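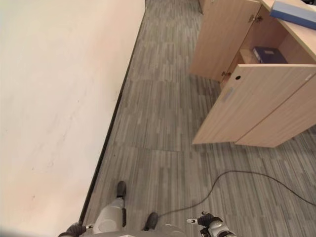
Since August I am building the software side of our humanoid in the shared workshop, and most of my evenings went to one boring thing: folders. I wanted a task that is ordinary and that repeats well, so I chose to move office binders in and out of a low cabinet.

The walking part I did not write myself. It comes with the controller, which we call Galia, and I only send it small steps. My part is the arms and the hands, and a planner with the name Mengal. Mengal is now 1876 lines long, and I am ashamed of a good part of them.

The first problem was the height. When the cabinet is low, the robot must bend forward, and then the head camera looks almost straight down. My old calibration was made for a table, so the hands arrived 11 millimeters too far to the right. I made the calibration again in the bent position, and I keep now two files, one for each posture. It is not elegant - but I can read it and I understand it.

The second problem was the grip. A binder is flat and wide, and if you pinch it only at one corner it wants to turn. I lowered the closing speed of the fingers and I let the wrist be a little soft after the contact. The free hand should stay open next to the binder, ready to support it. Before, I kept this hand down at the hip, and it was always too late. 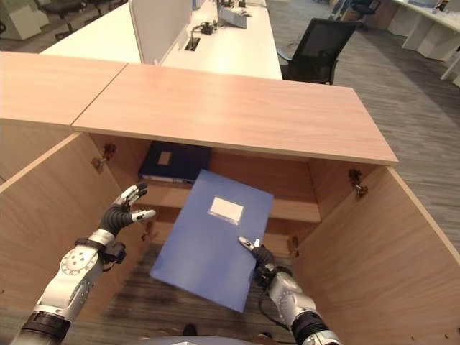 Noémie Sawatzky wrote to me that I should use both hands from the beginning, and forget the pinch with one hand completely. In her opinion a flat thing needs two contacts, and the soft wrist only hides the error.

I think she is right for heavy binders. For the thin ones I would like to try first 100 runs with one hand, and write down each drop with the wrist angle. I start on Tuesday, after I have cleaned the log format.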